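平行グリッパー用フィンガー3種の比較試験を終了、試験記録を10月に提供開始
手首カメラの映像を含む1141回分の把持記録

株式会社Tunikは、協働ロボット向け平行グリッパーに取り付けるフィンガー3種の比較試験を終了しました。試験の記録は、10月から評価機の貸出先に無償で提供します。

試験の対象は、当社の現行品「Vestberg」、パッドの形状を変更した試作品「Grudell」、および従来から販売している標準フィンガーです。グリッパー本体、ロボットアーム、制御器「Lại」はいずれの試験でも同じものを使い、フィンガーだけを交換しました。把持の実行回数は全体で1141回、対象物を規定の位置まで運べたものは1049回でした。

■試験の背景
当社のフィンガーは、組立工程の部品供給や、棚・机まわりの作業で使われています。板材の縁や細い角材のように、つかめる面が限られる対象では、パッドの当たり方によって結果に差が出るとの問い合わせを受けてきました。従来の社内試験は治具に固定した試験片を真上からつかむ方法が中心で、手首の角度を変えた場合の記録が不足していました。

今回は、アームの手首を傾けた姿勢や横向きの姿勢を試験項目に加えました。人がそばで板材などを支える作業も項目に含めています。

■試験方法
手首に小型カメラを取り付け、フィンガーの先端が視野に入る位置で固定しました。映像はLạiの制御ログと同じ時刻情報で保存し、指の開閉指令と映像を照合できるようにしています。
パッドは把持500回を上限として新品に交換しました。上限に達する前でも、表面に欠けが見つかった場合は交換し、その時点を記録に残しています。
把持の可否は、対象物を持ち上げて規定の位置に置けたかどうかで判定しました。途中で滑った場合も、落下せずに置けたものは成功に数えています。滑りの有無は別の欄に記載しました。

■結果
Grudellは、板材の縁をつかむ項目で3種のうち最も滑りの記録が少なくなりました。一方、円筒形の対象物ではVestbergのほうが安定しており、Grudellではパッドの端だけが当たる例が見られました。標準フィンガーは、真上からの把持では他の2種との差が小さく、手首を傾けた姿勢で失敗が増えました。

カメラについては、アームの移動が速い区間で背景がぶれ、対象物の輪郭を映像から読み取れない場合がありました。フィンガーとその周辺は同じ区間でも確認できることが多く、開閉状態の確認には支障がありませんでした。対象物の位置を映像から求める用途には、露光時間の設定を見直す必要があると判断しています。

試験を担当した開発部のFarah Pasaribuは次のように述べています。
「社内ではGrudellに統一する案もありましたが、円筒形の結果を見て取り下げました。当面はVestbergと併売し、対象物に応じて選んでいただく形になります。パッドの端の形状は、量産までにもう一度変更する予定です」

■提供する記録
・全1141回分の判定結果と滑りの有無
・手首カメラの映像
・Lạiの制御ログ(開閉指令、手首角度)
・パッドの交換記録

失敗した把持の記録も除外せずに収録します。映像に作業者が写っているものは、本人の同意を得たものに限って提供します。記録の利用には評価機の貸出契約が必要です。契約済みのお客様には、担当者から受け取り方法をお知らせします。

■今後の予定
Grudellの形状変更後に、円筒形の対象物に関する項目を再度実施します。制御器については、手首の角度に応じて閉じる速度を切り替える機能をLạiに追加し、同じ試験項目で効果を調べます。Grudellの価格と発売時期は未定です。

■本件に関するお問い合わせ
株式会社Tunik 開発部 評価試験担当
当社ウェブサイトのお問い合わせ窓口よりご連絡ください。貸出中の評価機についてのご質問は、貸出契約書に記載の担当者でも受け付けています。
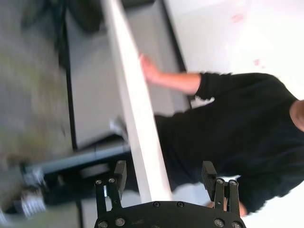
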